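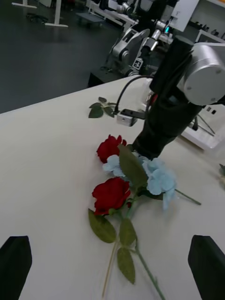
Fiber and bloating, how slow is slow?
Posted by kalliopi_l

I started with psyllium in January, on the advice of my pharmacist, and since then my belly is like a drum every evening. I take 10 grams before dinner, in one glass of water. My sister has the same problem and she became so careful that she refuses all food at my house. Last time I told her she could as well eat artificial flowers and she would still complain of gas. Is the bloating something that passes, or should I stop?

Re: Fiber and bloating
Posted by konrad.w

Ten grams from the first day is too much. I began with one small spoon and stayed there for two weeks. One glass is also not enough, I drink nearly 300 ml with each spoon and then again some water later.

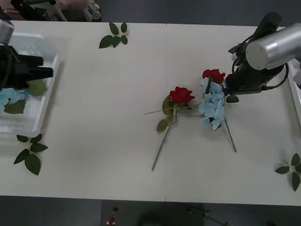 Last edited by konrad.w in January, 9:40 pm

Edit: I wrote "two weeks" but for my wife it was four. Please do not take my number as a rule.

Re: Fiber and bloating
Posted by Glykeria G

I do not agree with Konrad that the spoon is the problem. For me it was the hour. When I moved it from the evening to the morning, the pressure was gone in a few days -- same amount, same brand.
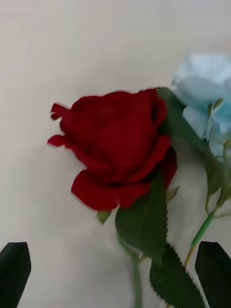

Re: Re: Fiber and bloating
Posted by konrad.w

Maybe, but you had already taken it for half a year. Your gut was used to it. Kalliopi is a beginner.

Re: Fiber and bloating
Posted by lensa_ch

Do you take other tablets, Kalliopi? Psyllium can disturb how they are absorbed, so ask how many hours to leave between. And if you have pain or you lose weight, please go to the doctor and do not wait for us.

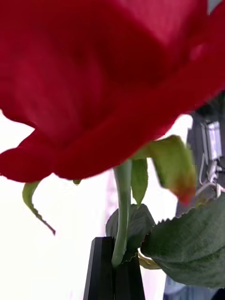
Re: Fiber and bloating
Posted by kalliopi_l

No pain, and my weight is the same. I take one thyroid tablet in the morning, so Glykeria's hour is difficult for me. I will go down to one small spoon after lunch and call the pharmacist about the tablet. My sister says I should eat prunes.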